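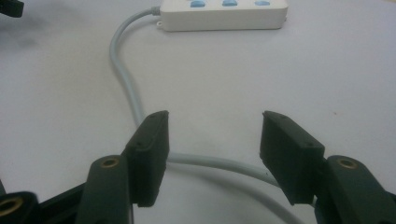 Shakuntala Tyagi told us last year that she spent more time looking for the right cable than preparing her desk for work, and several people in the Bullport building wrote back to say it was the same for them. One of them asked if somebody could please be paid to do it properly. So we are now looking for this person.

Workshop and Cable Assistant (part-time), Bullport
Posted in August by the Kemora office team
Reading time: 2 min
14 shares · 3 comments

Kemora rents desks and small meeting rooms to people who work alone or in small groups. We have two houses, Bullport and Vamdale. In both houses the tables are moved often, and after each move the power strips and extension leads must be laid again. Until now everybody did it a little, and the result is that leads hang where people walk and some strips are plugged one into another, what we do not allow.

Your tasks

You will lay out the power strips on the tables and under them, and lead the cables so that no chair stands on them. Where a strip has holes for screws you will fix it to the table, but please ask first, as not every table may be drilled. You will look at each cable from plug to strip, especially at the place where it goes into the housing, and put aside everything that is cracked, bent too sharply or warm in use. You will test the switches. You will coil the spare leads in wide loops (not around the elbow!) and hang them in the store by length.

We have 340 leads and strips on our list at this moment. From these, 175 have a label. The rest should get one, and you will keep the list up to date on the office computer.

You do not repair anything inside. For opened housings and wall sockets we have an electrician from Sýkora, who comes when we call. You will write down for him what you have found and in which room.

What we expect

You should be patient and work tidily. You must be able to kneel and to reach under a table for a longer time. Good eyesight for small damage is important, glasses are of course no problem. A training in electrical work is welcome but not a condition, we will teach you the checks we use. You should be able to read and write simple English. Experience from a theatre, a school or a trade fair would be useful.

What we offer

The post is for 2 mornings each week, from 7.30 until the first guests come at ten. Both houses are in turn, and we pay the bus between them. You receive work trousers with knee pads, gloves and a lamp for the forehead. Tea and coffee are free. The contract is for one year and can be made longer if both sides wish it.

How to apply

Please write us a short letter, one page is enough, and tell us what you have done before and from when you could start. A photograph is not needed. You can leave the letter at the front desk in Bullport or Vamdale, addressed to Shakuntala Tyagi. Those we invite will spend one hour with us in the store and lay the cables for one table.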